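Unit 4: Containers and bin picking in the store

Notes prepared by Rosemarie Hinrichs

Loose parts arrive at the Sevden store in mixed loads and are moved into open bins before they go to the line. The bin is the smallest unit we plan with. A full bin may not weigh more than 38 kg, and each one carries a stock number that stays with it until it is empty.

Bins with sloping sides are used for small parts. The slope brings the contents towards the middle as the level drops. It also reduces the usable volume, so allow 10 per cent less than for a straight-sided bin of the same height.
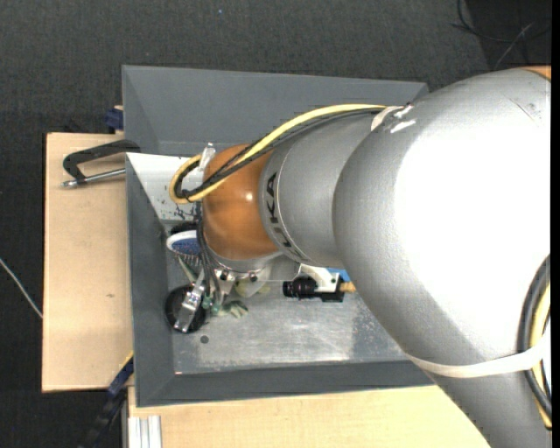 Fig. 4.1 Grey bin with sloping sides; gripper working in the left part.

Parts close to a wall or in a corner are the hardest to reach, whether the picking is done by hand or by machine. Clearance has to be allowed for the wrist as well as for the fingers. On an arm with external cables, the cables must be included in the clearance too. Students often leave them out of the drawing and lose marks for it.

Worked case: the Tannous order is for 2,000 brackets. One bin holds 509. Three bins give 1,527, which leaves 473 for the fourth, so four bins are needed and the last is not full. Check the weight of a full bin before you accept this answer.

For the May session, read the Gurkia storage notes and bring your own bin plan, drawn to scale, with the wall angles marked.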